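Desk tidiers wanted — paid sessions, Westodari building, November start

Dristunent is looking for people to sort, tidy and label small desk things for us. Pens, pencils, markers, pots, paperbacks, notepads, the lot. No experience needed, just patience and ok eyesight.

Sessions are two hours, mornings or afternoons, you pick. Pay is 43 pounds a session plus bus fare if you keep the ticket. We need over 111 sessions filled before Christmas so if you can do more than one, say so when you write. Maximum 6 per person.

What you'd be doing — sitting or standing at a table with a cloth on it, putting pens back in the pot, moving books, setting the table out again from a list. Then a short form on how you'd normaly keep your own desk. Messy people very welcome. We have plenty of neat ones already.

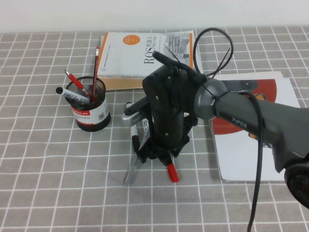
Gladys Urrego: did four of these last time and would go again. Bring a cardigan, the room is chilly before ten. The form is the slow bit, I kept changing my mind on whether markers go with the pens or in a drawer. Also the list sometimes says "pot, left" and it means your left. Ask if not sure, they don't mind.

Thanks Gladys. Left is now explained on the list, and the form is down to one page.

You must be 18 or over and able to handle small objects for a couple of hours with breaks. Left-handers please apply, we are short. Tea and biscuits yes, lunch no. Step-free from the Lambert Street side, the front door has three steps and a heavy door.

To apply — send name, which days suit, left or right handed, and a phone number to the Geteo desk at reception, or drop a note in room 257. Put TIDY at the top so it dosen't get lost. Replies within the week. If you wrote to us in spring please write again, old list is gone.

Posted 25 Aug 2026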